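Storing dried fruit through a humid summer - moisture targets?
Forum: Food Preservation > Drying and Dehydrating

casik_dryer
Posted 2019-09-22
I dry jujubes and a few apricots every year and keep them in glass. This year two jars out of the June batch went sour by the end of August. Same dryer, same temperature, same jars as before. I have been judging doneness by feel, which has worked until now. What moisture content do people aim for, and how do you measure it without a lab?

Nurkatbridge
By weight. Weigh the fresh fruit, assume a starting moisture from a published table, and calculate what the tray should weigh when finished. For whole jujubes I stop at 20 percent. At 25 they still taste fine but they won't hold in a sealed jar at room temperature.

stindomeck
Weight loss only gives you the average for the tray. Whole fruit with the pit in dries unevenly. You can have a tray that averages 20 with individual fruit well above that, and those are the ones that start fermenting. Water activity is the number that matters, not moisture content.

Nurkatbridge
Sure, if you own a meter. Most people here don't. The average plus a conditioning step gets you there.

casik_dryer
What is the conditioning step? I go straight from the dryer to the jar once they cool.

Nurkatbridge
That could be your problem. Fill the jars loosely, two-thirds full, close them, and leave them a week at room temperature. Shake once a day. Moisture moves from the wetter pieces to the drier ones. If you see condensation on the glass, everything goes back in the dryer.

J_Rengifo
Jhosep Rengifo here, I run a small drying shed. We did 3,344 pounds last season, mostly jujubes, so this is from practice and not from a book.

Skin is the limiting factor. An intact jujube skin is waxy and slows water loss a lot. Wrinkling tells you the flesh has shrunk. It does not tell you the center is done. I cut fruit from the middle of the tray and from both ends, and press the flesh next to the pit with a thumbnail. If it smears, keep going.

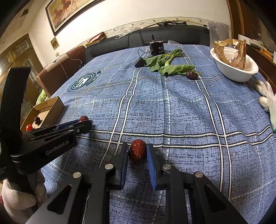 Sorting before drying does more than any setting on the machine. Large and small fruit on one tray will never finish together. We grade by size into separate trays and pull the small ones first. Anything split gets its own tray as well, as it dries faster and picks up moisture faster later on.

stindomeck
Agree on grading. I disagree that a thumbnail is a measurement.

J_Rengifo
It is a check, and it costs one fruit. I send a sample out for water activity once per lot. For a home batch that makes no sense.

mamani
Has anyone tried piercing the skins? I prick each one with a fork before loading and it cut my drying time noticeably. Some sugar leaks onto the trays.

Nurkatbridge
I tried it and went back. The leaked sugar makes the surface tacky and they clump in the jar.

mamani
Mine don't clump, but I leave them on the rack overnight before packing. Dry climate, so that may not carry over.

stindomeck
It won't carry over. Overnight on an open rack in a humid kitchen puts water back in. Pack as soon as they reach room temperature.

casik_dryer
OK. Plan for the next batch is to grade by size, cut test, condition for a week, then seal. What about silica packets in the jars? I can get a bag of 50 cheap.

Nurkatbridge
Food grade only, and they don't replace drying. A small packet in a quart jar of underdried fruit saturates quickly and then does nothing.

J_Rengifo
Check your lids too. If you are reusing the one-piece kind, the liner takes a set after a few seasons.

casik_dryer
The lids are old, at least on those two jars. Will replace them and report back.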